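The Washing-Up: Your Questions, Answered With Some Patience

By Hauwa Nnaji
Last updated August
41 shares | 60 comments

Okonkwo is one long table, one kitchen and one sink. We cook, you eat, and then everybody does the dishes together, as the booking page says in bold. I get the same questions about the dishes every month, mostly shouted over a running tap, so I have written the answers down.

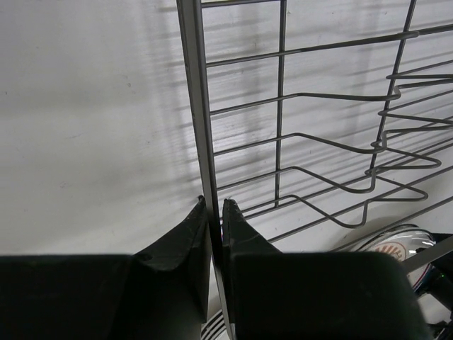
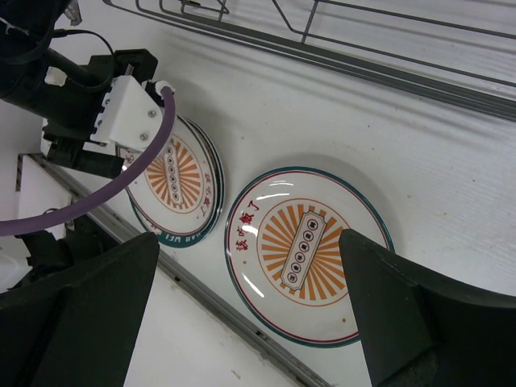

Do I really have to wash up?

Yes. It's why supper costs what it does. You can buy your way out for an extra fiver, and Iraklis Lambrakis has done so on every visit, but he has to sit where the rest of us can see him.

What does the writing on the plates say?

The red characters, 該吃飯了, mean "time to eat". This is very good advice at seven in the evening and a bit pointed at eleven, when you are holding the thing over a sink. If you find the words MAN MEI along the rim in dark teal, you have not turned up a rare one. Please stop putting them on eBay in your heads.

I can't read the small characters in the middle. What are they?

There are five, each in its own dark circle, in a column on the label over the orange sunburst. They're tiny, and people hold them up to the light and squint. I've heard several confident translations from guests, no two of which agreed, so I'm staying out of it until somebody brings a magnifying glass and some qualifications.

Can they go in the dishwasher?

There isn't one. There was a Jolmont under the counter when we took the place on. It made a noise like a goose being told off and left everything gritty, and it now lives in my brother Babatunde's garage, where he is going to mend it. He has been going to mend it for some time.

What order do we wash in?

Glasses, then cutlery, then plates, then anything that has had oil in it. Leonor Salgado does it the other way round at home and says her way is quicker. Leonor's glasses are cloudy. Change the water before the plates and again before the pans, and if you can't see your hand, you should have changed it already.

How hot should the water be?

As hot as you can stand with gloves on. Chibuzor Tamuno once told the whole kitchen it had to be 60 degrees and went off to find a thermometer, and by the time he came back the washing-up was finished. I've often wondered whether that was the plan.

Which sponge?

The Flamico ones, soft side only on the plates. The rough side is for pans. I don't care how stuck the rice is. Stand the plate in warm water for five minutes and go and talk to someone. The orange pattern and the rims are the whole reason I like these plates and I'd like them to stay on.

There's a speck on my plate. Is it dirt?

Try it with a thumbnail. If it moves, it's dinner, and it goes back in the sink with no hard feelings. If it stays put, it may be a mark in the glaze, and you can hand it to the dryer with a clear conscience. Look near the rim, where people's sponges seem to run out of interest. Shine doesn't prove anything, by the way. A glazed plate will gleam at you quite happily with soy sauce on the back of it.

Which way do plates go in the rack?

On edge, all facing the same way, leaning towards the tap. Leave a gap between each. Two plates pressed together will stay wet between them until breakfast, and I will be the one who finds out.

Start at the far end and work towards yourself. People always start at the near end and then have to reach over a row of wet plates with another wet plate, dripping on the dry ones, and then they say the rack is too small.

Is the rack too small?

A bit. It's a grey wire one with flat metal uprights, and it came from Wedgate, the hardware shop on the corner, which had two sizes in stock. I bought the one that fitted beside the sink. The other would have fitted beside a swimming pool. If it's full, somebody should be drying. If nobody is drying, that somebody is you.

Can I move the rack while it's loaded?

Please don't. If you must, two hands, low down, and tell the person next to you first. Never pick it up by one upright. The whole thing will swing and you'll have a lapful of crockery. Better to take the plates out, stack them, shift the rack and put them back. It's dull and takes a minute.

How high can I stack?

Six on the worktop while you're drying, and ten in the cupboard. Put them down flat, well in from the edge, and don't slide them, lift them. The foot of one plate dragged over the face of another will scratch it sooner or later, and it makes a noise that goes right through Leonor.

Do the patterns have to line up in the stack?

No. Chibuzor turns every plate until the writing is in the same place, and it looks lovely, and there's a queue behind him all the way to the fridge. Stack them whichever way up the words happen to be. They'll be facing somebody.

Why is the worktop white? Doesn't it show everything?

It does show everything. I chose it, I regret it after anything with turmeric, and I'd rather see the mess than put my sleeve in it. Wipe it down before you put clean plates on it. Use the cloth on the hook. The cloth on the floor is there for a different career.

Air dry or tea towel?

Rack first, towel after. Leave them to drip for as long as it takes to do the cutlery and then a quick rub will finish them off. There are plenty of towels in the drawer, so when yours is sopping, get another one. Pushing water round a plate with a wet towel is just a slower way of washing it.

I broke one. What happens now?

Say so. Don't put it at the bottom of the bin wrapped in kitchen roll, as one person did, because Babatunde takes the bin out and he has the thumb to prove it. There's a jar by the door and it's 50p a plate. That doesn't come near the price of a new one, but I've found that if I ask for more people get very good at wrapping.

Can I buy the plates from you?

No. I get this one a lot, generally from somebody already holding one near a handbag.

Couldn't you just use paper plates?

We did, for one supper, with a stew. I still have the trousers. We must have washed a good 1,000 of the proper ones by now and I would wash them all again before I'd do that.

What about the pans?

The pans are mine. Leave them on the hob with water in and back away. If you've finished everything else and are still looking for something to do, the forks want sorting, and there's usually tea.

60 comments | Share this page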